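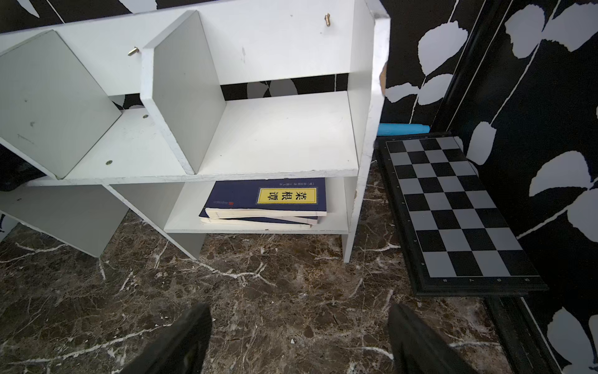 招募:家庭环境夹爪对比测试操作员(3名)

Zulleo 做夹爪评测,评测对象目前是 Arkier 和 Henar 两家的二指夹爪,外加一套 Kokkonen 的腕部相机。三家的宣传页都写着“适应真实家庭”。我们看过不少这样的话,现在想找几个同样不太相信的人,把它们放到普通人家里的矮架子前面试一试。

测试内容
从矮层隔板下取书、放书。叠在一起的两本书,只取上面那本《菜根谭》,下面那本不许带出来。架板边缘有磕损,板上有露头的铜色螺丝,夹爪蹭到、卡住都要如实记。靠墙立着的折叠棋盘、地上的浅蓝色圆柱形小件,属于第二组任务。深色大理石地面带白色纹路,相机厂商说对深度估计没有影响,我们持保留意见,请您用数据说话。

工作安排
每人每天8小时,含换装夹爪和标定的时间。整个项目持续15天,4月开始。上一轮共记录2,759次抓取,其中有一批因为失败原因只写了“其他”而作废。这一轮不接受“其他”。

我们需要
能独立完成手眼标定,看得懂控制器日志;
肯重复做同一个动作,并且第一百次和第一次记得一样细;
对厂商给的成功率习惯性多问一句:分母是什么。

我们不需要
只会剪演示视频的人。在任何一家参评厂商领过顾问费的,请在申请时写明,隐瞒者取消资格。

待遇
按天计酬,面谈时商定,测试结果好坏与报酬无关。厂商可能到场旁观,但无权要求重测,也无权要求删除记录。操作员对自己的原始数据有署名权。不提供转正承诺,说有也是骗您。

申请方式
请将简历和一份您亲手写的失败记录(抓取、装配、标定均可,一页以内)交给项目负责人 Merja Keskinen。没有失败记录的申请,我们会默认您没有做过实验。入选者须先完成一次现场试做,当天按正式标准付酬。

发布日期:2021年12月26日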